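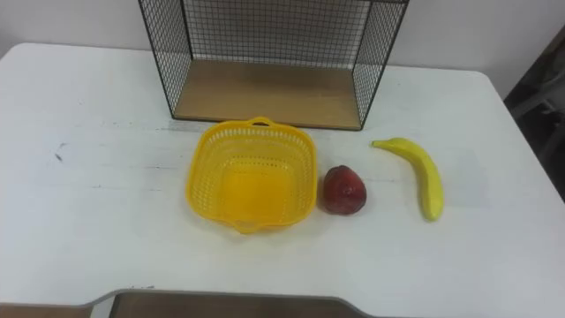 July 15, 2019 -- Second week of summer studio

I got the stairs to work! I have been fighting the same two flights since Friday's pin-up was announced, and tonight, with my shoes off and the fan blowing my trace paper all over the place, they finally landed where they were supposed to land. The trick was turning the lower flight ninety degrees so you come up facing the courtyard. Colleen Thibodeau saw it from across the room and yelled "There it is!" and I could have hugged her.

The project is a branch library for the Skelden lot, the skinny one with the slope. We get 1,320 square feet on the ground floor and not a foot more, and I love it. I thought I'd hate having a limit that tight. But every wall has to earn its place, and you start caring about stuff like which way the restroom door swings.

Wendelin Trummer came by for desk crits after lunch. He picked up my section, held it sideways, and asked where the rain goes. I had no answer at all. So the roof has a real gutter now, and a deeper overhang on the west side, and the whole thing looks better for it (calmer, sort of, like it knows what it's doing).
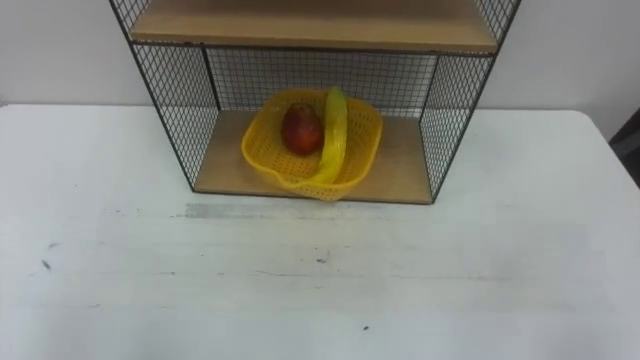 He also wants a physical model at quarter scale by the end of the month, and I said yes before I did the math on how much basswood that means. Matúš Machala says the store on Donden Street has the good sheets and that I should go early. He lent me his steel ruler too, which is way nicer than mine.

Then Dumisani Khumalo gave us a talk on the Yáñez house, the one with the brick vaults, and I filled four pages of my notebook. You walk in under a ceiling so low you could put your palm on it, and then the room just opens up! I want that feeling at the front door of my library. I drew it three times on the bus home and missed my stop.

To do tomorrow: fix the ramp, redraw the west elevation, ask Orest Koval if the laser cutter is free. Call Mom back. It's past one and I'm still wide awake, so maybe I'll take one more look at that ramp.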